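The Green Sofa

So I bought the sofa. Of course I bought the sofa! It was July, I had 102 dollars left after rent, and the ad said olive green, three seats, pickup only in Flodthorpe (which is 35 miles away and has one gas station).

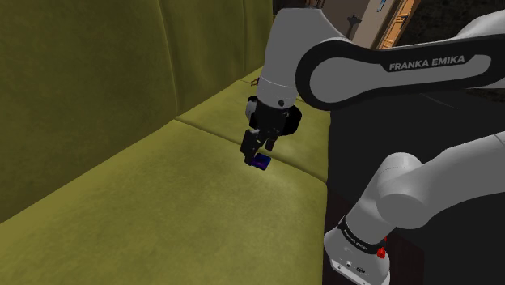
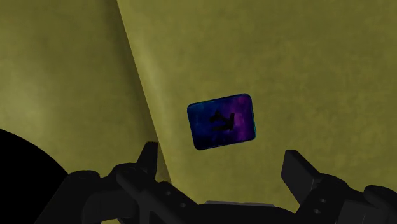
You paid money for that, my sister said over the phone, and then she wanted to know where I was planning to sleep once it filled the whole apartment. I told her I'd sleep on the sofa, obviously, and she hung up.

The first night I stuck my hand down behind the cushions, the way you do, and pulled out a ferry ticket to Ketari. One way, never punched. The second night it was a room key with Clastov Hotel stamped on the tag, and I know I'd checked that exact spot – I'd been in there up to the elbow!

By the end of the week I'd quit watching TV. I'd come home, kick off my shoes and go fishing. A button, a pressed leaf, a postcard with my own address on it and nothing else.

Then at 3 in the morning I reached in and something very gently took hold of my fingers. I held on.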